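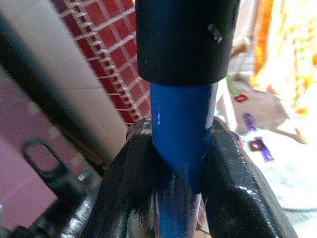
The road to Terkanwood ends before the wetland begins. From the parking place you walk the last part on a dike, with the river on the left side and on the right side a wide brown field where, until not so long ago, farmers were growing sugar beets. In October the field is under water to the ankle. It is supposed to be like this.

Terkanwood is a floodplain of 1,955 acres on the lower part of the Iltosik, a slow river which was made straight three generations ago. The engineers of that time wanted dry ground and they got it. They cut off the bends, raised the dikes and put pumps at the low end. What they also got, much later, were cellars full of water in the town of Rendis, because a straight river carries its flood very quickly to the first place where it can not pass.

After the last big flood the town had two proposals on the table. The first one was to make the wall in Rendis higher. The second one, which was cheaper but frightened more people, was to open the dike upstream and let the river take back its old land when it needs it. The discussion took four winters. I attended two of the public evenings, and I remember that the loudest voices were not about money. People asked about mosquitoes, about the smell, and about the chapel path that would be closed in the wet months.

In the end the dike was opened in two places, and the old bends were dug out again with the help of maps from the parish archive. Most of the beet land was bought. Ekström, the farm with the largest share, did not sell but changed its way of working. It keeps 60 cattle on the wet meadows now, a small and heavy breed that does not mind to stand in mud. The animals go out in spring and come back to the high barn on the first Friday after the river reaches the yellow mark on the bridge.
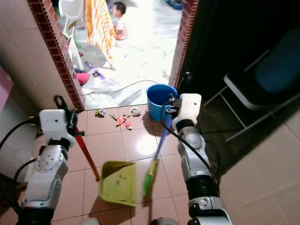
Grazing does a job that machines did badly here. When the meadows were mowed, everything was cut on the same day to the same height, and the birds that nest on the ground lost their cover at once. The cattle eat in patches. They leave thistles, they open muddy corners with their feet, and in these corners the lapwings find insects. Eleven pairs were nesting in the first spring after the opening of the dike. Before that there had been none for a long time.

The trees are a more difficult story. In the first autumn 1,000 young black poplars and willows were planted along the new bends, in straight rows, each with a plastic tube. Many of them did not live through the second summer, which was dry. In the meantime willows came up alone on the bare gravel – thick as grass in some places – where the flood had left its seeds. The planting plan for the upper bend was then put aside. Some people in Rendis are still angry about the cost of the tubes, and the tubes must still be collected, a slow work in high boots.

The river has come over the meadows several times now. The town has not had another flood as large as the old one, so the real examination is still in front. On normal high water the level at the bridge rises more slowly than it did before, and the people who live on the low street have more hours to carry their things upstairs. For them this is already something.

The chapel path is closed from November to March. There is a new one on top of the dike, longer and with a lot of wind, and in the evening you meet on it mostly the same people who spoke against it.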